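Planning the equipment budget for next year. A few notes on what we're asking for and what we took off the list. Thread.

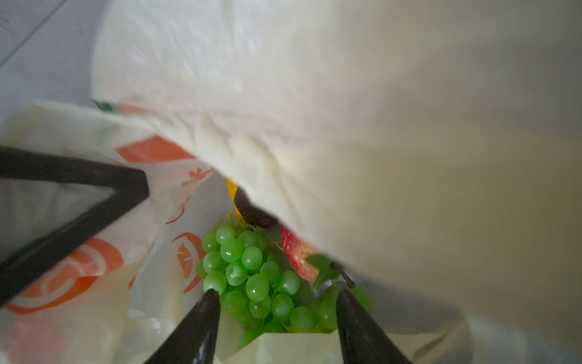

Grocery handling is the job we're budgeting for, and that means bags. Most quotes we get assume bins with straight sides and an open top. A plastic bag has a flap that hangs over whatever is inside. With green grapes down in the bag and a red apple half hidden under the flap, the fingers have to come in through whatever gap is left. So the first line on the sheet is fingers, and the arm comes after.

Fingers first. We priced two kinds. The slim ones from Guvent get into a narrow opening and are easy to swap. The wide soft ones from Lorkau are kinder to fruit but take up more room going in. We're asking for four sets of the slim ones and no wide ones this round.

Fingertips are a separate line. They wear, and they get sticky from produce. Last year we put them under "misc" and ran out in September. This year it's 700 for tips alone, and Jaanus Avotiņš keeps the count on the cabinet door.

Wrist cameras. We have two working and no spare. A spare camera costs less than a week of waiting for one, so it goes on the list. Same model as the others. Mixing models means redoing the calibration, and we've done that enough.

Cables. Everybody forgets cables. The run from wrist to base flexes all day and the connector goes before the cable does. Asking for one full replacement set per arm, plus loose connectors.

Taken off the list: the second arm stand from Distholm. Nice stand. We don't have the floor space until the Jatoi project moves out, and I don't want to pay to store it.

Also taken off: the extended service plan. Aigars Ramanauskas went through our repair log and nearly everything in it was something we fixed ourselves with a hex key and a part from the drawer. We'll put that money into parts.

Groceries are a budget line too. Real fruit, real bags. We tried plastic fruit for a while and it's fine for checking that a program runs, but it doesn't bruise and the stems don't catch on anything. Plan is around 100 a month, bought in small amounts so it doesn't go bad on the shelf. Bags get replaced as they tear.

What I'd do differently from last time — ask the vendor for a loaner before the quote. Lorkau said yes right away. Guvent took a while, but they did send one. Run your own objects with it, in your own bags, and then talk price.

Open question is lead time. The fingers ship from stock. The camera doesn't, and the date on the quote has moved once already. If it moves again I'll order the camera out of this year's money and shift the cables to next.

Sheet goes in at noon tomorrow. If you buy for a similar setup and have a number for how long a set of fingertips lasts on produce, please reply with it. Mine is a guess.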